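Filed under: Kitchen & Home, Questions I Get a Lot

I've been fixing up our kitchen on Cikar Street for the better part of a year, and the same questions keep landing in my inbox. So I'm putting the answers in one place.

Why did you go with a speckled countertop?

Crumbs! We have two kids and a toaster that throws things. Our old counter was solid black and showed every fingerprint by 8 in the morning. I wanted something busy and pale that I could ignore until after dinner.

Is it real stone?

Yes, it's granite. I went back and forth with Nghĩa Lương at the Naslow stone yard, who was very patient with me and let me take sample pieces home to look at under our own lights. Do that if your yard allows it – the color I loved in the showroom looked almost pink in our kitchen.

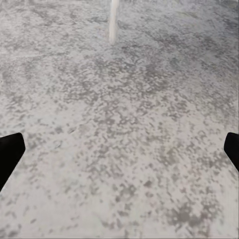
How often do you seal it?

Once a year, in June, when the windows can stay open. Some stones need it more and some hardly at all. Drip a little water on yours and leave it for 15 minutes. If the spot goes dark, it's time to seal.

What do you clean it with?

Dish soap, warm water and an old T-shirt. No vinegar, please, and no lemon sprays either. I used a vinegar mix for a month before a reader set me straight (thank you, whoever you were), and I'm pretty sure it wore down my sealer.

Can I put a hot pan on it?

People do. I don't. I keep a couple of trivets by the stove and that's one less thing to fret over.

How do you get an oil stain out?

Baking soda and water, mixed to a thick paste. Spread it on, cover it with plastic wrap, tape the edges and leave it overnight. My worst one was from a bottle of chili oil and took three rounds, so don't give up after the first.

What did it all cost?

The slab was $2,116 with cutting and delivery. The sink was separate, and so was the plumber, who came on a Tuesday and then had to come back.

Would you do the backsplash to match?

No, I think that would make me dizzy. Ours is plain white tile with light gray grout, and I still like it.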